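Jarkby Opens Simulation Kit for Kitchen Robots to Outside Buyers

By Divina Galang
September 30, 2021

Jarkby, the robotics software company based in Semcombe, has started selling a kit that lets small teams practice kitchen work with a simulated robot arm before they buy or risk a real one. The kit is called Umali, and until this week it was available only to partners who had signed up for a closed trial in May.

Umali ships as a download with a license for one workstation. Buyers get a physics simulator, a model of an arm with a parallel gripper, and a library of 53 household tasks. Most of the tasks are set in a kitchen. They include opening drawers, moving dishes, turning faucet handles and working in and around a sink.

The company said the sink tasks were the ones trial users asked for most. Horacio Quezada, who manages the product, said customers building dishwashing and cleanup robots had been making their own basins in general-purpose design software and getting uneven results.

"They would spend weeks on the shape of a sink and then find the fingers passed straight through the wall of it," Quezada said. "We wanted them to spend that time on the task."

In the new version, the arm can be sent down into a basin and stopped close to the bottom, near the drain, with the fingers open. The view can be set to follow the gripper, so the user sees the fingertips and the surfaces they are about to touch. Colors are plain by default. Quezada said users can swap in their own surface finishes, but that many of them leave the defaults alone while they are working on motion.
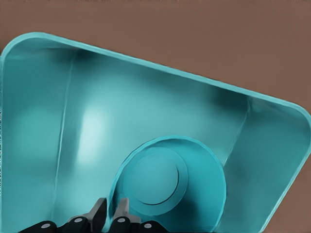
The drain is a frequent trouble spot, according to Efren Enriquez, an engineer at Bretance, which took part in the trial. Bretance makes cleaning equipment for commercial kitchens and is developing an arm that picks up utensils left in a sink after the dishes have been cleared.

Enriquez said a raised lip gives a gripper something to bump into. A fork lying across it sits at an angle, and a program that assumes a flat floor will close on nothing or push the fork farther away. His team ran its pickup routine in Umali over the summer and changed the approach angle twice as a result.

"We had it coming straight down, and it was fine everywhere except the one place where things collect," he said. "I would have liked to know that a year ago."

Bretance has not yet moved the revised routine onto its test arm, and Enriquez said he could not say how well the simulated results will carry over. He expects to start those tests after the company finishes work on a new wrist mount.

The gap between simulated and real behavior is a known limit of products like this one. Umali handles rigid objects such as plates, cups and utensils. It does not simulate running water, soap or soft items like sponges and dishcloths. Jarkby said a basic version of soft objects is in development but did not give a date. Water is not on the current list of planned features.

Witold Kalinowski, a consultant who reviews automation software for equipment makers, tested the release version on a desktop machine for 6 days. He said setup was easier than he expected and that the contact between gripper and hard surfaces was steady, even when he lowered the fingers slowly against a curved wall. He had fewer good things to say about the documentation.

"The sections on loading a task and moving the arm are clear," Kalinowski said. "The section on adding your own gripper is 2 pages long and one of them is a table with no explanation. I got it to work, but I've done this before."

He also noted that the gripper model included with the kit has simple two-finger geometry. Teams using suction cups or hands with more fingers will need to bring in their own models, and Kalinowski said they should allow extra time for it. He ran into one repeatable crash, which came up when he reset a task while the camera view was still being moved. Jarkby said it had confirmed the problem and would fix it in the next update.

The simulator records each run, including arm position, finger opening and the camera view, and the recordings can be exported for training control software. An operator can steer the arm by hand with a game controller or a mouse, or let a script run it. Kalinowski said steering with the mouse was awkward in tight spaces and recommended the controller.

Jarkby is selling Umali by yearly subscription, with a lower rate for schools and a trial mode that lasts 7 days. The trial includes the full task library but does not allow exports. The company declined to publish its commercial prices and said quotes depend on the number of workstations.

Wenceslao Arellano teaches an evening robotics course in Semcombe and used the closed trial version with his students. He said the school rate was within his budget, though he will need to share one license among the whole class. His lab has a single arm, and students had been waiting almost an hour for a turn at it on busy nights.

"Now they come to the arm with something that has already run once," Arellano said. "They still hit the table. They hit it less."

Arellano said he would like to see simpler tasks added for beginners. The shortest sequence in the library asks the user to open a cabinet, remove a cup and close the door again, and he said some first-year students find even that hard to break into steps. He has written a few smaller exercises of his own and plans to share them with other instructors.

Quezada said Jarkby will add tasks to the library during the first year and that subscribers will receive them at no extra charge. The next group will cover stovetops and countertops. More sink layouts, including double basins, are planned after that.

Umali runs on Linux and Windows. The company said a dedicated graphics card is required for the camera views but that the arm can be run without them on a lighter machine. Orders and trial requests are being taken through the Jarkby website, and phone support is offered on weekdays to commercial subscribers.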